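The household goods exchange at Clotton has moved to a larger room and will now open twice a month through the winter, the organisers said in October 2019.

The exchange began in May as a single table of kitchen and bathroom items in the side room of the Wamura tea rooms. Visitors bring clean, usable things they do not need and take away what they do. No money changes hands and there is no need to leave something in order to take something.

Since the spring, 117 households have signed up for the reminder list. The old room could hold 15 people at most, and on busy mornings there was a queue in the passage. The new room is across the yard in the Galindo building. It has a wider door and a ramp from the car park, and the round tables have been brought over from the tea rooms with their flowered cloths.

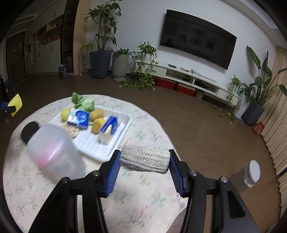
A knitted piece in off-white and grey, with a tray of greens and other items on the table behind.

Knitted and crocheted pieces have been among the most popular items. Many are made from leftover yarn by people who live nearby, and small ones tend to go within the first hour. The organisers would like more of them before Christmas, in any colour. Wool and cotton are both fine, but a note saying which it is would help whoever takes it home, as several pieces have been shrunk in the wash.

Food is a newer addition. Spare fruit and vegetables from gardens and allotments can be brought on the morning itself and put out on a tray. Anything left at closing time goes to the lunch club in Prindow Street. Home-cooked food, meat and opened packets cannot be accepted.

Cleaning and washing items have a table to themselves in the new layout. At the old room they were mixed in with crockery and were often missed.
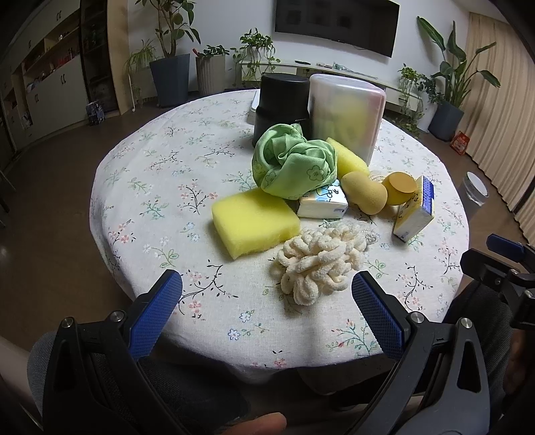
*By the Clotton Notes news desk*

Sponges, tissue packs and cloths are wanted at every session. Sponges must be new, and that includes make-up sponges. Cloths and other fabric may be second-hand if they have been washed. Larger pieces of material should be folded or rolled up small, as space on the tables is still limited even in the bigger room.

There have been some changes to the rules. Electrical goods, which were allowed over the summer if they had been tested, are no longer taken - the building's insurance does not cover them. Visitors are also asked to keep to two bags each during the first hour. After that they can take as much as they like.

Items can be dropped off the afternoon before each session, between 2 and 5 o'clock, using the yard entrance. Bags should not be left outside the door when the building is shut. Two were soaked through by rain last month and everything in them had to be thrown away.

The Galindo building has agreed to lend the room free of charge until the end of May, when the arrangement will be looked at again. Session times are on the board outside the tea rooms, where people can also add their names to the reminder list.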